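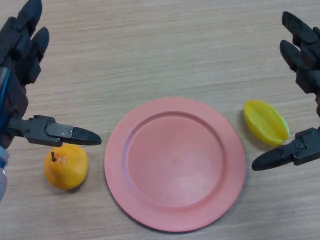

Visit to the Arkitton job fair, July 2021

The county workforce office held its first in-person job fair since the winter before the pandemic, and I went over from Nostel for the day to see what hiring looked like on the ground. The monthly figures for our area have been hard to read. Payrolls have been rising since spring while the number of people looking for work has hardly moved.

The fair was in the exhibit hall at the Arkitton fairgrounds. Doors opened at nine. There were 28 employers signed up, against more than 60 at the last one, and the tables were spaced farther apart than they used to be. By closing time the front desk had logged 294 job seekers. Beverley Blackburn, who runs the workforce office, had planned for 300 and seemed satisfied with that.

Who was hiring

Warehousing and health care took up most of the floor. Two hospitals had tables near the entrance, both looking for nursing assistants, lab staff and people for billing. The distribution center at Wollivura had the longest line all morning. It was offering second and third shift work, with a signing bonus paid in two parts, half after 30 days and half after six months.

Restaurants and hotels were fewer than I expected. I talked with a hotel manager who said she had gone to three fairs since April and hired one person from them. She has closed one floor on weeknights for lack of housekeeping staff. Her starting wage is up by two dollars an hour since last summer, and she did not think it could go up again before fall.

Manufacturing was in between. Lightfoot, which makes metal shelving and store fixtures, had openings for welders and press operators. Gareth Mellor, the plant manager, told me the plant is back to the head count it had in early 2020 but that orders have moved past it. He is running overtime on Saturdays. His trouble is steel, which comes late, and he has sent a shift home early more than once for want of material. I asked whether that made him careful about adding people. He said it did, and that he would hire welders regardless and wait on the rest.

Who was looking

I spoke with perhaps 20 people in line or at the coffee table. A good number already had jobs. They were there to compare pay or to find daytime hours, and several had taken a long lunch to come. This matters for reading the numbers, as a worker who moves from one payroll to another fills one opening and leaves another behind.

Among those out of work, the same few points came up. Child care was the most common. A woman who had worked in a school kitchen said her old center had closed and the waiting list at the next one ran to August. Transportation was another. The Wollivura center is 17 miles out, and the bus stops running before second shift lets out. Blackburn said the county has asked the transit district for a late route and has not had an answer.

Older workers were harder to find. I met one man in his sixties who had been laid off from a print shop and was considering early retirement. He had come mainly to ask about part-time work and left with two applications.

The afternoon session

After lunch there was a talk on how the local figures are put together. Attendance was thin, but the questions were good. One employer asked how payrolls and unemployment can go up in the same month. The presenter explained that one survey counts jobs by where they are located and the other counts people by where they live, and that a person who starts looking again is added to the unemployed. He also warned that the monthly estimates for an area our size get revised, sometimes by a lot. The labor force across the three counties is roughly 3000 below where it was two years ago by his figures, and he expected that gap to close slowly.

Results so far

The office collects hiring reports from employers four weeks after a fair, so there is no count of hires yet. Blackburn did have same-day interviews, and most of those were at the hospital tables and Wollivura. Lightfoot set up plant visits for the following week.

Parking was free and the hall was well cooled. The next fair is planned for the same building, with an evening session added for people who work days. Employers who want a table should call the workforce office in Arkitton.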